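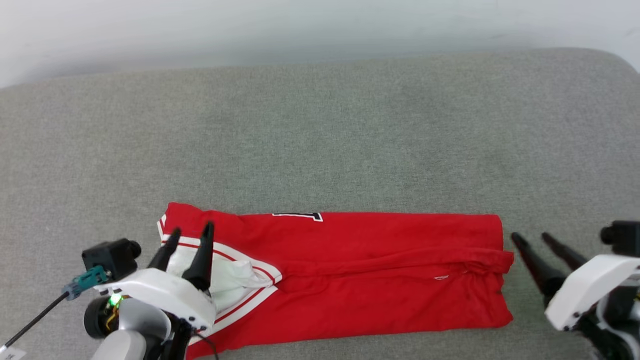 Red garment, folded on gray fabric

Part 6: Moving your launcher setup to a new phone

Okay, you've got Zemodbridge installed on both phones and you're ready to bring your home screens over. I do this every time I switch devices, so these are the steps I use myself.

1. Open Zemodbridge on the old phone and tap Export.
2. Pick Full Layout. Icons Only skips your widgets, and then you're stuck placing them all again (ask me how I know!).
3. Wait for the green check. My own backup is 44 MB and takes 19 seconds.
4. Copy the file to the Paju folder on the new phone. USB or Wi-Fi, either one is fine.

Note: Keep 700 MB free on the new phone before you go on. The importer unpacks everything first and cleans up later.

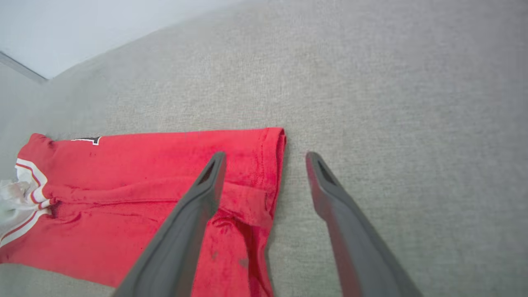

Folded red garment on a light gray surface

5. On the new phone, tap Import and choose your file.
6. Say yes to the storage permission. If the pop-up doesn't show, go into Settings, Apps, Zemodbridge and switch it on by hand.
7. Restart the launcher, not the whole phone.

Caution: Don't import a backup made before the February build. Those used the old Zirholm format and the grid comes in scrambled. Run the file through the Zirholm converter first, then go back to step 5.

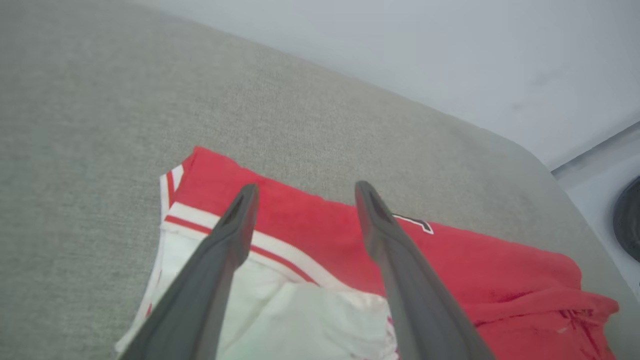 Icon packs come over separately, so install yours before you open the theme picker. I use Garkatard, the flat version, and it needs one accent color to hang everything on. I like a plain light gray background with one loud red, same as the basketball jersey on the gray upholstery up there, and my labels stay easy to read that way. Tap Accent, drag the slider till you're happy, then hit Save twice (the first tap only closes the preview).

Updated Thu 30 October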